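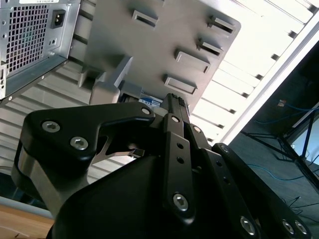

Rack server drops off the network after about 40 minutes, comes back after a cold restart

Posted in Hardware > Small servers
September 2023

Ruan Makhubela

I look after one rack server for a small print shop. It runs the job queue and a file share, nothing heavy. Since the move to the new office it loses its network connection about 40 minutes after power-on. The machine itself keeps running. I can log in at the local console, the disks are fine, and the system log shows the link going down and then a string of failed attempts to bring it up again. A warm reboot does not help. If I shut it down, pull the power cord, wait a while and start it again, the link is good until the next drop.

Already tried:
New patch cable, two different lengths
Different port on the switch
Older driver, then the current driver
Power saving on the network port turned off in the firmware setup

The network card is an Aston two-port add-in card. The onboard port was disabled by whoever set the machine up and I have left it that way. Inlet temperature reads 35 C in the afternoon, which is higher than in the old office. The fans are set to the quiet profile, and the fastest one reads 3000 rpm at the time of the drop. CPU temperature looks normal throughout.

Is the card dying, or is this something in the slot or the board? I would like to know before I order parts.

fotley_bench

The cold restart is the useful detail. A driver fault normally clears on a warm reboot. A fault that clears only with the power removed points to the card's own controller locking up, and heat is the usual cause on add-in cards of that type. They have a small passive heatsink and depend entirely on chassis airflow. CPU temperature tells you nothing about the card.

Do these in order and change one thing at a time:

Set the fan profile to full speed and run it for a day. If the drops stop, you have your answer.
If they don't stop, power down, remove the cord, and reseat the card. Look at the slot for dust.
Check that every unused slot has its blanking plate and that the air duct is seated. An open slot lets air take the short way out, and the card sits in a dead spot. Plates and ducts often get lost or knocked loose in an office move.
Enable the onboard port, move the cable to it, and leave the Aston card installed but unused. If the onboard port holds the link under the same conditions, the board and switch are cleared.

Also put a hand on the heatsink side of the card right after a shutdown, carefully -- it can be hot enough to burn. If the heatsink rocks when you touch it, the pad or clip has failed and the card should be replaced.

Mirano88

had the same thing, was the switch. replace the switch

Ruan Makhubela

Thank you both. Full fan speed: no drop in 3 days. I then opened the lid and found one blanking plate missing and the duct sitting on top of its tab instead of under it. Fitted a spare plate, pushed the duct down, went back to the quiet profile. So far the link has stayed up. I have not touched the switch.

fotley_bench

Good. I would still move to the middle fan profile while the inlet air is that warm. The quiet profile on most of these machines assumes a cooler room, and a card that has locked up from heat many times may do it sooner in the future. Keep the onboard port enabled as a fallback.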